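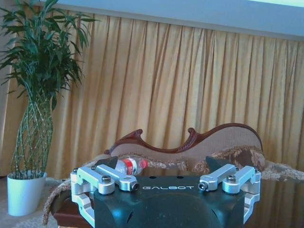 What goes in Joltham?

Ordinary living rooms in the middle of being tidied, with the stray things still where people left them: bottles, cups, magazines, remotes, cushions.

Joltham living room set, README

Joltham is a collection of pictures and short notes on everyday clutter, and we love it more than a folder of bottles and cushions probably deserves! Noel Dimaculangan started it for Magbanua, our home-organizing handbook, and it kept growing until it needed its own place to live. The current release has more than 1000 entries. Dexter Buenaventura looks after the notes and the naming list.

Folder layout

rooms – one subfolder per room, pictures and notes together
surfaces – tables, shelves, sills and sofa arms
words.txt – the naming list, please read it first
changes.txt – what moved between releases

How the notes are written

Every note names the item, the surface it was on and how it was lying. "Bottle, plastic, clear, on its side" is a perfect note. So is "cushion, floor, face down". Leave out guesses about who left it there, tempting as that is (and it is very tempting with socks).

A bottle lying down and a bottle standing up get separate entries. That was Noel's idea and it's a great one – you clear a table differently when something might roll.

Surfaces get the same care. Polished tables are my favorite part of the set, with all those reflections to look at. Write down the finish if you can tell what it is, and put "unclear" if you can't. Furniture that stays put, like sofas, televisions and big potted plants, goes under background and never under clutter. 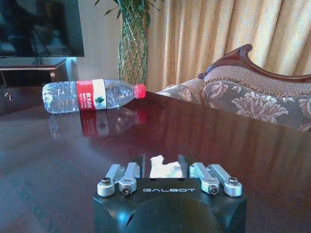
Living room with a polished reddish-brown table, a braided-stem potted plant, a television and an ornate sofa.

Known gaps

Kitchens are thin. We have 2 hallways and would be thrilled to get more. Rugs were named three ways before February, so older notes may say mat or carpet for the same thing.

The Wellard subfolder still uses the old naming list. Dexter is working through it, slowly, with great cheer.

Adding a room

Copy the blank note from the Flestulitz folder, fill in one per item, and send the lot to Noel or Dexter. Small rooms are welcome, messy ones too!

Last updated March 2026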